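4.2 Comparing the two fingertip sets on cloth

We had gone into the cloth trials expecting the Hidari fingertips to win comfortably, and it is only fair to the reader to say so before we get to the results. The Hidari set is wide and padded, and it had served us well on boxes and bottles. The Kunton set has thin upright plates on the inner side of each finger, and we had bought it mostly for picking up cards and envelopes. Both were fitted to the same Staltby arm and driven by the same controller, with the closing force left alone between sets so that the fingertips were the only thing that changed.

Each set was given 300 attempts at a single layer of cloth on a flat surface. The wrist camera ran throughout, and a grasp was scored as held if the cloth stayed between the fingers for 5 seconds after the lift. Tin-yau Tse went through the recordings twice, the second time without knowing the first scores, and we are very grateful for his patience – it took up the better part of August. 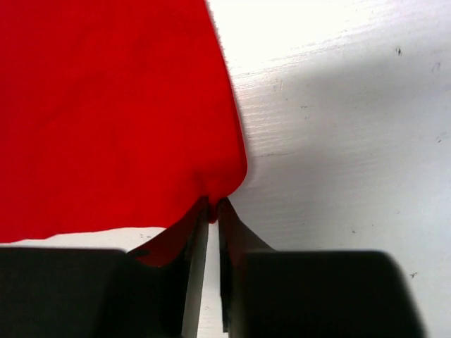
Figure 7. Thin-plate fingertips pinching red cloth, wrist camera view.

The Kunton plates dropped the cloth 47 times, and the padded set did a good deal worse, mostly by sliding over the cloth without raising a fold at all. We had half expected the thin plates to dig into the surface, and we spent a happy but rather slow week tuning the approach height before we trusted them near it. Once that height was set, we left it alone for the rest of the study.

One thing we would pass on to anybody repeating this work is that the place where the plates meet matters more than how hard they squeeze. A fold caught near the tips tended to hold, even when very little cloth had been gathered. Krūmiņa's scoring rule, which looks only at finger opening, misses this completely, and we found ourselves going back to the wrist view again and again – sometimes for a single attempt – before we could agree on a label. The full set of 904 clips, including the tuning runs, was labeled in the same way and is used again in Section 5.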